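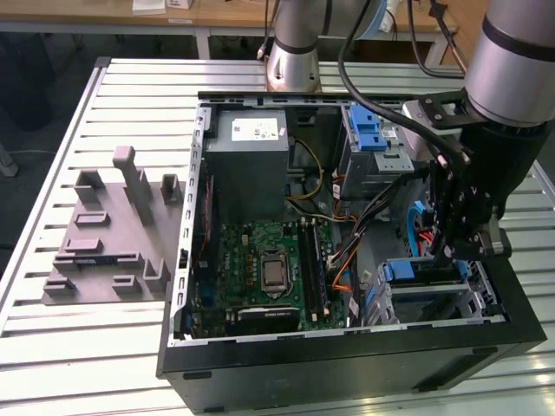 Old office computers are piled up at Flirkano's Grandgate workshop, and the woman who runs the recording there couldn't be happier about it. "People see scrap," she says. "I see 300 chances to show an arm how a memory module sits in its slot!"

Her team guides pairs of robot arms through short jobs inside opened PCs, and each run is saved for the learning system to copy. They aim for 20 good runs of a task before changing anything, then they turn the case, or swap in another one, and start again. So far they have 900.

Cables are her favourite subject. "They never lie the same way twice, and that's lovely for us (and horrid for the person steering). A drive bay latch is easy by comparison. You press it, it gives, you move on."

Does she keep the fumbled attempts? "Oh yes, labelled as fumbles. If you miss the latch, back off and try again, that's a really useful thing to have on record."

Next month they begin on laptops, which have much smaller screws. She has already bought the trays.

Contact Flirkano | © Flirkano | Back to top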